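4.3 Mounting the Siltley wall shelf under a sloped ceiling

The Siltley shelf can be fitted in an attic alcove as long as the wall behind it is vertical and at least 389 mm high at the lowest point used. Do not attach brackets to the slope itself.

Before you start

Identify the wall type. The screws in bag A are for wood studs only. For masonry or hollow drywall, use the Grostiten anchor kit, sold separately. Check for cables and pipes with a detector before drilling.

Caution: Maximum load is 13 kg per board, spread evenly. The load rating does not apply to boards fixed with adhesive.

Marking out

1. Hold the lower board against the wall and mark its underside at both ends.

2. Place a level on the marks and join them with a pencil line. Do not measure up from the floor or down from the slope. Attic floors are often out of level.

3. Mark the first bracket hole 50 mm in from each end of the board. Boards of the long type need a third bracket at the center.

4. Mark the line for the upper board. Where the slope reduces the width available, use the short board in the upper position and the long board below it.

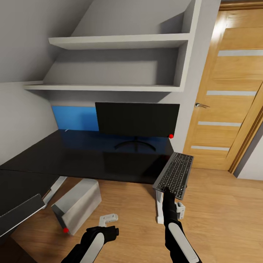

5. Check the clearance between the upper board and the slope. Leave a gap at the rear corner so that the board can be tilted onto its brackets.

Drilling and fixing

6. Drill pilot holes to a depth of 51 mm. Wrap tape around the bit as a depth stop.

7. Fix the lower brackets loosely, check with the level, then tighten by hand. Power drivers can strip the bracket thread.

8. Set the lower board on its brackets and insert the locking screws from below.

9. Repeat for the upper board.

10. If a side panel is used, stand it against the board ends and fasten it with the cam bolts in bag C. Turn each bolt clockwise until it stops.

Note: Side panels from the older Kennedy series have a different hole pattern and do not fit.

After installation

Retighten all bracket screws after one month. Wipe the boards with a damp cloth only. Replacement brackets and cam bolts can be ordered from Forkska using the part numbers in section 7.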